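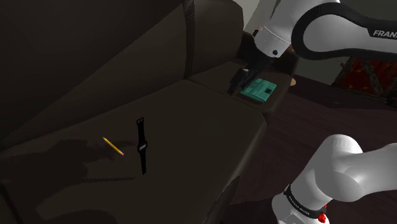
Kerstin Heitmann has read 112 pension scheme reports this year, and she didn't enjoy many of them.

"They all say members are at the heart of everything," she says. "Then you call the helpline and wait 15 minutes to be told to look at the website."

Heitmann runs Gaver, a small firm that checks scheme paperwork for trustees. Her latest job was a review of Judel, the online retirement planner that several mid-size employers have bought for their staff. Judel's makers say it gets people saving more. Heitmann would like to see the working.

"They asked people who had already logged in. Of course those people were interested. What about the ones who threw the letter out?"

I put that to Ionuț Ciobanu, who sells Judel to employers. He said the tool was "built around real behavior" and offered to send a brochure. It came in December and had no numbers in it.

Heitmann is no kinder about trustees. One board she worked with got a pack of 192 pages and approved it before lunch.

"I asked which page had the fees on it. Long silence - and then somebody said the adviser would know."

Did the adviser know?

"He said he'd get back to me."

She doesn't think new rules will fix much, and she has no plans to enter Gaver for any awards. "You pay for the table," she says. "I've seen the invoice."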